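Notebook, 17th June - glaze tests, the Jurkdale clay

Kiln was cool enough to open by the time I got in, so I had the lid up before I'd even put my bag down (I know, I know).
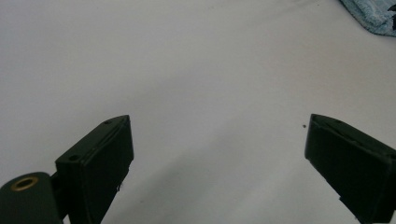 So, the matte white. Third try at it and I think we're finally getting somewhere! The last batch crawled all over the place and left bare patches near the foot of every bowl, and Hilde was sure the clay was dusty. I was sure it was the glaze. We were probably both a bit right. This time I wiped every test tile with a damp sponge, let them sit overnight, and cut the raw clay in the recipe by calcining half of it first. No crawling on any of them. A few pinholes on the thick ones, which I can live with for now.

Recipe changes, so I don't have to dig through the scraps of paper in my apron again:
Whiting down to 20
Silica up to 9
Calcined kaolin for half the kaolin, as above
Everything else same as the January sheet

Sieved twice. Catinca says once is plenty if you let the bucket slake properly and she may be right, but I had the sieve out already and it was a nice quiet morning for it.

Dip times. I did short, medium and long on each clay. Medium is the winner on Jurkdale. The long dip goes on like frosting and dries with cracks you can see from across the room - I rubbed them down with a finger before firing and most healed, but I wouldn't do that on a pot I cared about. On the Sima stoneware the long dip is fine, go figure. It's a thirstier clay when it's bisqued low and I keep forgetting that.

Still not happy with the iron wash under the white. Brândușa wanted a warm toasty edge like the one on her old mugs, and what I got was more of a bruise. Could be the wash is too strong. Could be the white is too stiff to let anything through. I'll cut the wash with water and brush it on the rim only, and if that flops I'll ask her how she mixed hers, if she can remember.

Slow cool: I let it drop on its own this time, with no hold on the way down. Prys thinks a hold would give us a softer surface, closer to eggshell. Worth a go when there's room in a firing, but not with his big planters in there taking up the whole bottom shelf.

Kiln notes: the middle element looks tired. The top cone was bent nicely and the bottom one was barely nodding. Emanuel has the spare set in his van. Please, whoever sees him first, ask!

Next time
- Medium dip on 10 Jurkdale tiles, same bucket, no changes
- Weaker iron wash, rims only
- New kiln wash on the bottom shelf, it's flaking onto everything
- Label the buckets on the SIDE. The lids get swapped and then we all stand there guessing

Bucket is stirred and covered, under the window. Leave it there please, I'm back on it tomorrow.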